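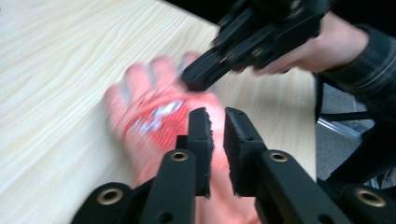 Fig. 2: Two hand-held grippers over the table, foam pads fitted to the nearer one.

Section 2: Comparing pads on the Podbridge hand-held gripper

March 2019 edition. Replaces the loose sheet packed with units shipped in December, which had the steps in the wrong order and was very sure of itself.

You will need two Podbridge grippers, a table, one set of Dornance foam pads, one set of Dornance block pads and a small pile of things to pick up. Charge both grippers fully. A tired battery in one of them will make its pads look bad, and you will buy the wrong ones.

2.1 Fitting the pads

1. Switch the gripper off. The light on the handle takes a moment to go out and should be given that moment.
2. Open the jaws by hand until they stop. They will stop before you think they should. Leave them there.
3. Fit one pad to each finger and do up the screws finger-tight.
4. Close the jaws gently until the pads meet, check that they line up, then tighten the screws.

Caution: Do not use a power driver. The threads are small and hold grudges.

Note: Foam pads fray at the inner edge with use. A little fuzz does no harm. Replace them when you can see the backing.

2.2 Choosing test objects

Pick things that differ in softness and in how slippery they are. The McIver test kit does the job well and costs what you would expect. Most users raid a coat cupboard.
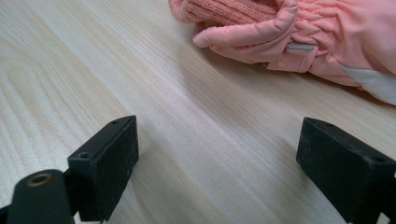 Padded fabric is where most comparisons are won or lost. It squashes, it slides, and it gives the pads very little to push against. Test it early, while you still have patience.

Note: Grip the object by its thickest part for the first run and by a thin part for the second. Write down which was which. You won't remember.

2.3 Running the comparison

1. Start the Firkurus logger and give the session a name. "Test" is taken, probably several times over.
2. Set the sample rate to 100 and the force limit to 32 on both grippers.
3. Pick up the first object, lift it clear of the table, hold it, and put it down. Repeat with the other pads.
4. Work through the remaining objects in the same order.
5. Stop the logger before you put the grippers away. Otherwise it will faithfully record the drawer.

Caution: Keep fingers out of the jaws while the gripper is switched on. If you are handing objects across, agree on a word for "let go" first.

Note: The logger keeps the last 200 runs and then writes over the oldest without asking. Export anything you are fond of.

If the two sets of pads score the same, check that you changed the pads. For odd readings from one finger only, see Section 3.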